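The Stamp Pad, the Cup and the Tape: Clearing a Small Table

April 14, 2019

When we moved to Ferkdale, I promised myself that every surface in the new apartment would have one purpose. The kitchen counter is for cooking, the desk is for work, the small shelf by the door is for keys and letters. I was very strict about this for perhaps one month. After that the things began to walk, as they always do.

I want to write today about stamps, and about the table where I do the stamping, and about why it took me so long to begin. It is not a big topic. But I had two messages from readers after my last post (the one with the homemade envelopes), and both of them asked how I keep the ink from going everywhere. The short answer is that I do not always manage it.

I make labels for the jam and pickles that my mother-in-law sends to us, and since September I also make them for the small market in Baudry. Last season it was 174 jars, every one with a label stamped by hand. The stamps themselves I carve from rubber, and I am still a beginner at that. My first pear looked like a light bulb and people were polite about it.

For a long time I stamped on the kitchen counter, with newspaper under everything. It was a bad idea. The newspaper slides, the counter is a little too high for my shoulders, and you must stop and take away everything when somebody wants to make soup. So now I use a separate table. It is light wood with rounded corners, and it has one of those round white caps for the cables in the corner. I do not use the cable hole for anything, but I like to know that I could have a lamp there.

The problem with a good free table is that it attracts objects. A cup comes with you from the other room. You bring a snack, because stamping is slow work. You need tape to close a parcel, and then the tape lives on the table for the rest of the week. None of these things is a mess if you take it alone. Together they make it so that you have to push something with your elbow before you can put down a sheet of paper, and with red ink nearby I do not recommend pushing anything with your elbow.
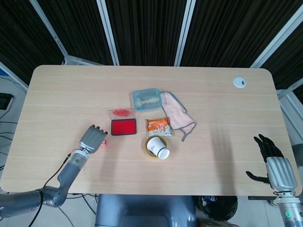
What goes first

I always begin with the stamp pad now. In the past I started with the garbage, because it is easy and it gives you a good feeling, but an open pad is the one thing which can make new work for you. Red is the worst color. I have a shirt with a red thumb on the sleeve, and I washed it eight times before I accepted that it is a painting shirt.

The lid needs a look before you close it. Mine gets ink on it again and again, and if you take it with your whole hand you will carry the red to the next thing you touch, and then to the door handle. I hold it by the clean edges and wipe it with a damp paper towel. Then I close the pad and put it flat in the drawer. I read somewhere that a pad should be stored upside down so that the ink stays near the surface. I tried it, and in my drawer it only leaked, so please test this with an old one.

The cup and the snack

Paper cups I throw away the same day. I know that a real mug is better, and I have several, but a paper cup is useful when I want a little water for the brush, and after that I do not want to drink from it. A cup standing on a roll of tape, or lying on it, will roll to the floor sooner or later. I speak from experience.

Snacks go back to the kitchen, closed or open. This is my strictest rule and also the one I break the most. Oily fingers and label paper are not friends - the stamp does not take on a greasy spot, and you see it only when the ink is already on the paper.

The tape

Packing tape has its place on a hook on the inside of the closet door. I like the tan kind for parcels. Before I hang it I fold the end over by the width of one finger, so that next time I don't have to search for it with my nail. My husband doesn't do this. We have discussed it.

Boxes for small things

I have a weakness for small plastic containers, especially the transparent ones. The light blue is my favorite, because you see what is inside but it still has a color. At the secondhand store in Clonov they are very cheap, and I have to be careful not to bring home more boxes than things to put into them. A container without a plan just becomes a place where you hide the decisions. So each of mine has one job, and little bottles belong together in the same one.

The towel

Last is the towel. A pink one with a gray border is not the most clever choice next to red ink, I know. But it is soft and it does not leave hair on the table. I keep the towel for hands only, and for ink I use paper. When the table is free I wipe it along the direction of the grain with a cloth that is nearly dry, then I shake out the towel, fold it in four and hang it over the back of the chair.

The whole thing takes me less time than it took to write this paragraph in English, and still I can postpone it for days.

For those who asked about the ink: I use the red from Namomach, the ordinary office one, nothing special. It dries slowly on smooth paper, so give it a night before you put the labels on a jar. On rough brown paper you can work much faster. I am trying a green now for the pickles, but the first sheet came out too pale, and I think I need to press harder or to carve deeper lines. When I have a good sheet I will show it here, together with the new pear.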